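Je ne veux plus de compte client

Il me fallait un joint. Un joint de cafetière, un petit anneau de caoutchouc, le genre de chose que mon père achetait à la quincaillerie en sortant du boulot, sans donner son nom à qui que ce soit. La quincaillerie est devenue une agence immobilière, alors je suis allée sur le site de Tridari, qui vend des pièces détachées pour à peu près tout ce qui tombe en panne dans une cuisine. Le joint coûtait 4 euros. Très bien, je prends ! Et là : « Créez votre compte pour continuer. »

Je n'avais pas envie de continuer, j'avais envie de payer. Mais bon, j'ai rempli. Nom, prénom, adresse, deuxième ligne d'adresse, téléphone fixe (qui a encore un téléphone fixe ?), téléphone portable, date de naissance. Je me demande encore ce que mon âge change à la taille d'un joint. Ensuite le mot de passe, avec une majuscule, un chiffre et un caractère spécial, mais pas celui que j'avais choisi, parce que le point d'exclamation n'était pas assez spécial pour Tridari.

Un soir de pluie, j'ai fait le ménage dans ma boîte mail, et j'ai cherché « Bienvenue ». 570 résultats. Bon, il y a là-dedans des messages en double et des bienvenues d'il y a dix ans, mais tout de même, il y a dans le monde une quantité de gens qui me souhaitent la bienvenue et chez qui je n'ai jamais remis les pieds. Un magasin de rideaux. Une salle de concert dans une ville où je suis passée une fois, en août, et qui m'envoie toujours son programme de la saison. Un fabricant de piscines, alors que j'habite au troisième étage.

Je sais ce qu'on va me répondre, on me l'a déjà dit à table : c'est pratique, tu retrouves tes commandes, tu as ta garantie, tu ne retapes pas ton adresse. D'accord. Pour les deux ou trois boutiques où j'achète tout le temps, je suis la première contente. Chez Siria, où je prends mes croquettes pour le chat, le compte me rend service tous les mois et je n'ai rien à en dire de mal. Ce qui m'agace, c'est qu'on me demande de m'engager avant de m'avoir vendu quoi que ce soit. C'est comme si le boulanger voulait mes papiers pour une baguette.
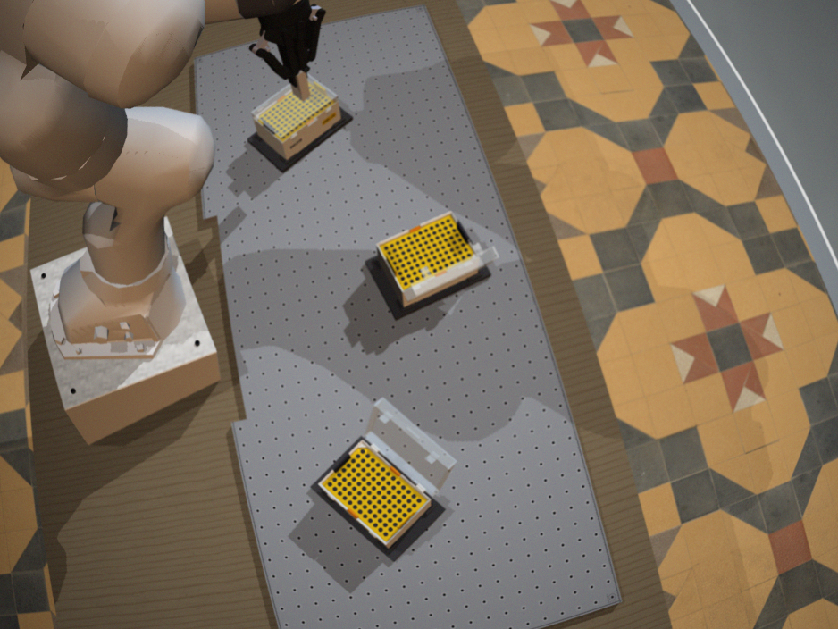 Et puis il y a l'application. Ça, c'est l'étape d'après. L'autre jour je voulais garer ma voiture au parking Moura, près de la gare, et la borne ne prenait plus les pièces. Il fallait télécharger leur truc, créer un compte dans leur truc, entrer ma plaque, valider un code reçu par SMS – dans un sous-sol où il n'y a pas de réseau. Je suis remontée à l'air libre pour recevoir mon code, je suis redescendue, le code avait expiré. Quinze minutes de ma vie ! Un monsieur derrière moi est reparti se garer sur le trottoir et je l'ai trouvé plutôt raisonnable.

Ma mère, elle, ne remonte pas chercher le code. Elle renonce. Elle a une carte bleue, de l'argent dessus, toute sa tête, et il y a maintenant des choses qu'elle n'achète plus toute seule parce qu'il faut « passer par le téléphone ». Elle m'appelle et je commande pour elle, avec mon compte, si bien que Sekia est persuadé que je chausse du 37 et que j'ai une passion pour les mules fourrées. Ils m'en proposent chaque matin. Je commence à les trouver jolies, c'est dire.

En ce moment, d'ailleurs, toutes ces maisons m'écrivent en même temps pour m'annoncer qu'elles tiennent énormément à ma vie privée. Vous avez reçu les mêmes, j'imagine. « Restons en contact », « Ne nous quittons pas », un ton de rupture amoureuse. J'en profite pour ne répondre à aucun, et je vous conseille d'en faire autant, c'est très reposant.

Ce que je voudrais est assez modeste. Un bouton « acheter sans compte », aussi gros que l'autre, au même endroit, et pas en gris clair tout en bas de la page. Une borne de parking avec une fente pour les pièces. Un bouton « supprimer mon compte » qui supprime le compte, sans me demander trois fois si je suis sûre ni me faire écrire à un service qui répond sous quinze jours. Certains sites le font déjà et ils n'ont pas l'air d'en mourir. Moi, en tout cas, j'y retourne, et de mon plein gré.

Le joint est arrivé dans un carton où l'on aurait pu loger la cafetière entière, avec un bon de réduction valable dès 300 euros d'achat. Ça fait un sacré paquet de joints. Il n'était pas à la bonne taille, et pour le renvoyer il faut se connecter. J'ai déjà oublié le mot de passe.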